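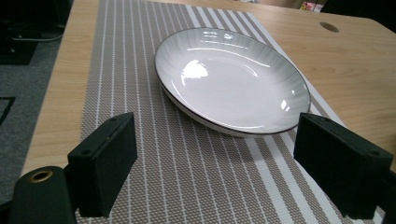 What is a profit?

A profit is the money a business has left over after it has paid for everything it needed. Say Rokeya sells lemonade in Inskip one sunny afternoon, and people pay her 160 cents in all (lucky Rokeya!). If the lemons, sugar and cups cost her 100 cents, then she has 60 cents left, and those 60 cents are her profit. Grown-ups with great big stores do the very same subtraction, only with much longer numbers.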